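Two arms on the folding bench

Posted April 22, 2026

I've been at Plisenetti long enough to have folded most things a person can fold. We finish and pack thin goods for other companies: liners, covers, protective sheets, the soft stuff that goes between the hard stuff. In January the company brought in a pair of robot arms for the folding bench, and a few people have asked me how it's going, so I'm writing it down once.

The job is easy to describe. A sheet comes off the pile, you square it up, fold it, press it and put it in the tray. A good folder on our floor does 400 in a shift without hurrying. The arms are not at that number. Their best day so far was 300, and that was with Sławomir Nowakowski standing beside them from start to finish.

Thin sheets are hard for a machine. They cling to the table, they slide when you don't want them to, and two of them will come up together and look like one. I never thought of any of that as skill until I had to explain it. When Sławomir first asked how I pick up a single sheet, I told him I just pick it up. Then he watched my hands and pointed out that I rub the corner with my thumb first. I've been doing it for years and couldn't have told you.

So a good part of my work since then has been teaching. Two afternoons a week I run the arms through a fold by hand, over and over, and the system keeps a record of it. We passed 1098 recorded folds last week. Some are no good and get thrown out. Asmaa Fahmy goes through them and marks the ones where I lost the edge or creased it off centre, and she is not gentle about it – fair enough, that's what she's there for.

As for what has changed for the rest of us, here's what I can report.

There were 14 of us on the bench in January and there are 14 of us now. Nobody has been let go. Management put that in writing for this year and said nothing about next year, and people noticed. Reda Samir raised it at the lunch meeting and was told it would depend on orders. He didn't care for the answer and neither did I, but I'd sooner have that than a promise they can't keep.

The rotation is different. We used to do four hours of folding at a stretch, and now it's two, with the other two spent on inspection or on the Hivach line. My wrists are better for it. Naima Amrani says the same about her shoulder. On the other side of the ledger, inspection is dull and the light over there is terrible, and I've asked twice to have it fixed.

Pay is where it gets sticky. Those of us doing the teaching get a small top-up for those hours. Those who aren't, don't. Fadwa Helmy has been folding longer than anyone and wasn't offered it at first, which was a mistake, and it took three weeks to sort out. She's on it now and she's better than I am. Her folds almost never get marked down.

I went in expecting to resent the things. Mostly I find them slow. They stop, they wait, they go back for a corner they've missed, and you end up standing there with your arms crossed wanting to do it for them. The newer ones on the floor are more at ease with it than I am. One of them has been taking the evening course at Montoya so she can move over to maintenance, and the company is covering half the fee. I'd like to see it cover the whole thing.

The next change is a heavier sheet for the Tredavico order, starting once the sample rolls clear inspection. Heavier should be easier to grip and harder to crease. We'll do those by hand first and then start recording again from scratch.
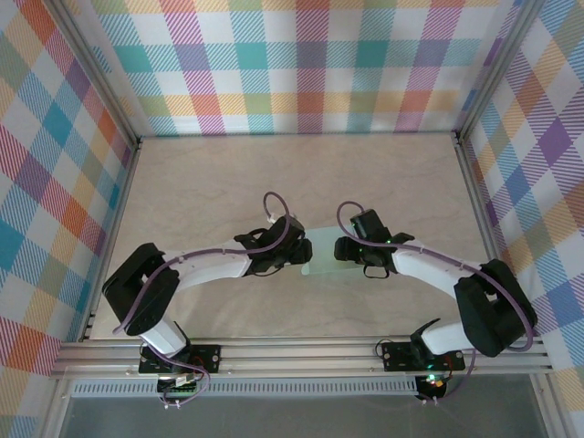 Will the arms take over the whole folding bench?

Not this year, going by what we've been told in writing, and after that it depends on orders and on how many sheets they can get through in a shift.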